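5. Suturing as a Test of Household and Shop-Floor Readiness

5.1 Motivation

The preceding sections dealt with three chores from the Lestgate task list: folding a fitted sheet, lacing a work boot and threading a cable through a grommet. In each case the hard part was the same. A soft, thin object had to be picked up, passed from one tool to another, and pulled through a second soft object that moved when touched. The arms used for those chores were general-purpose units with blunt fingers, and it was not possible to say how much of the failure rate belonged to the hardware and how much to the planner.

We therefore added a task for which good hardware already exists. Surgical instruments hold small, curved, slippery items well, and the motions of a running stitch have close relatives in mending, upholstery, bookbinding and wire harness work. If a planner cannot manage thread with instruments made for thread, there is little reason to expect better from a kitchen robot closing a torn pillow.

All trials used a practice pad with a single straight incision. The Tindar planner received camera images only. Force readings were logged but withheld from it, in keeping with the conditions of Section 3. 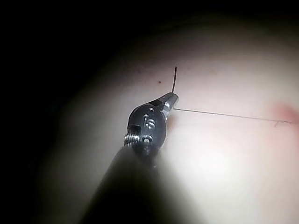 Wickramasinghe objects that a suture is a poor stand-in for a chore, on the grounds that a chore is rarely done in a fixed spot under good light, and that a planner tuned to one wound at one scale will have learned nothing useful about a basket of socks. The objection has merit as far as transfer is concerned, and we do not claim transfer. The claim made here is narrower: the task gives an upper limit on present skill with thread. A result below that limit in a laundry room can then be charged to something other than thread handling.

5.2 Procedure

Each trial was divided into four stages: orienting the needle, driving it through both edges, drawing the thread, and forming a knot. A stage was scored as complete only when the planner declared it so and a human rater agreed. The rater could stop a trial but could not assist. Trials were run in blocks of 11, with the pad replaced between blocks. A total of 50 attempts at the first stage were scored, and every attempt that completed a stage was allowed to go on to the next.

The time limit was 200 seconds per stage. It is generous by clinical standards and was chosen to match the limit used for boot lacing, so that the two sets of results could be read side by side.
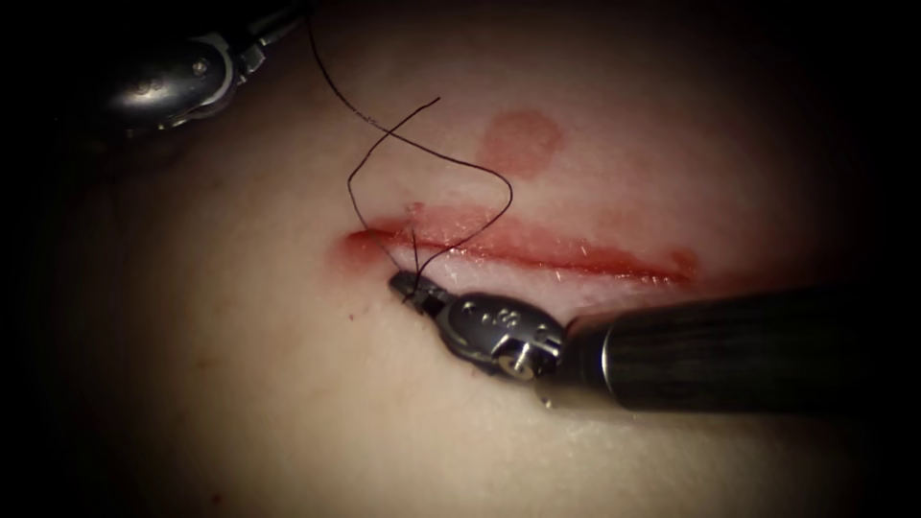 Slack proved to be the main source of error in the third stage. The planner models thread as a chain of short rigid links, an approach carried over from the cable task, where it worked well. Cable resists bending and its shape changes slowly. Thread does neither. Where the strand crosses itself above the incision, between the two instruments, the chain model has to decide which part lies on top, and a single view gives it little to go on. A wrong choice at the crossing leads the planner to pull in a direction that tightens the loop instead of feeding it. The same error was seen in boot lacing, but there the lace was thick enough that the arm could be backed off and the move repeated.

We tried three remedies. Adding a second viewpoint reduced crossing errors but slowed planning. Slower pulling gave the tracker more images per unit of travel and helped in short strands only. The third remedy, borrowed from the Pilus bench for wire harness assembly, was to keep the strand under light tension at all times. It was the most effective of the three and also the most limiting, as it ties up both arms and leaves neither free to move an edge of the pad.
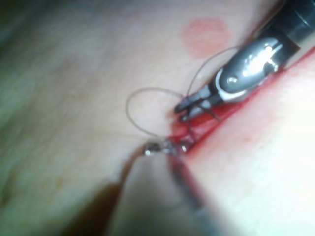
That last limit matters a good deal for chores. A person sewing on a button holds the cloth with the palm, the button with the thumb and the thread with whatever fingers remain. Two instruments with two jaws each have no such reserve. In practice the planner had to put something down before it could pick something else up, and most of the time lost in the fourth stage went to picking things up again. Re-grasping took around 4 times as long as the knot motion itself.

It also follows that gains in speed are unlikely to come from faster arms. The arms were idle for much of each trial while the tracker settled. We note that the same pattern was reported for sheet folding in Section 4, with hardware that has almost nothing in common with the instruments used here.

5.3 Contact with a yielding surface

The pad gives under load, and the planner has no direct measure of how much. It estimates depth from the apparent size of the instrument and from shading near the tip. Both cues weaken once the tip is touching the surface — the apparent size stops changing while the force continues to rise. The logged force readings confirm that the planner pressed harder than it needed to in the knot stage, where the tips work close to the pad for long periods. On a shop floor the equivalent fault would be a dented panel or a crushed gasket. 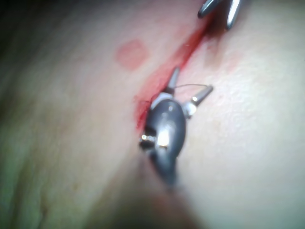

Figure 6. Instrument tip against the surface, with thread spanning the open jaws.

Releasing the force readings to the planner would probably remove most of this error. We have left that for a separate study, as the household arms on the Lestgate list carry no comparable sensor and the comparison across chores would be lost.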